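December 25, 2025
Morven McIver

Quiet building today, heating on low. I used the morning to finish the working rules for the two-arm table at Kitthorpe, which I have been putting off since November. Joris Michiels wants them short enough to pin up. They stand at two pages, and I would like one.

The fruit sorting task is the test case. It is simple enough that any vagueness in the rules shows up quickly. The old sheet said "keep arms apart", and that tells an operator very little. I have replaced it with a minimum gap of 70 mm between the two gripper housings whenever both arms are over the table, and one arm must be parked before the other crosses the centre line.

Speed is the second item. Jhosep Ospina had the limit as a percentage of maximum, and the percentage means something different on the Bumen controller and the Xenos one. It is now written in millimetres per second at the fingertip, with the percentage struck out.

Third item, one object per gripper and one target named before the fingers close. With a dark red object, possibly a fruit, held over the pink plate on the left and the right gripper's lower finger against the pear on the board, both arms are committed, and the log has to carry two entries. The old form had space for one.

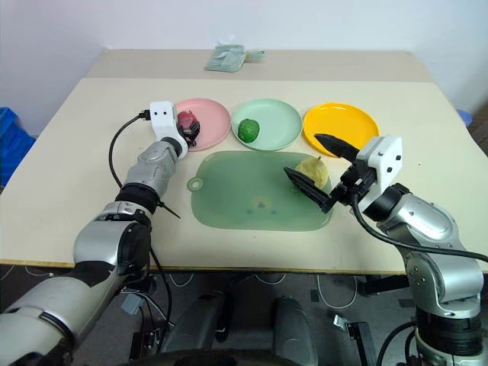 Cables and stops

Cable slack gets its own paragraph. The loop at the gripper must clear the table edge through the whole reach, checked by hand with the power off, at the start of each shift. Zip tie tails are to be trimmed flush. Manolis Zacharopoulos argued that this was housekeeping and did not belong in a safety document. I have left it in – a tail can catch a sleeve or a bag.

Stop button test every 52 runs. Asabe Ibrahim went through the log, 564 runs, and found the test skipped five times, always at a change of operator. The rule now says the person arriving does the test, whatever the counter shows.

Still open: whether a dropped fruit counts as a stop or a pause. Novico's template treats both the same. I would call it a pause if the object stays on the table and a stop if it reaches the floor. To raise with Joris.

Comments

Jhosep O.: Agree on mm per second. Please state which point on the fingertip, as the pads differ in length.

Manolis Z.: Still housekeeping.

Asabe: The five skips are in the log with initials. I can send the page numbers.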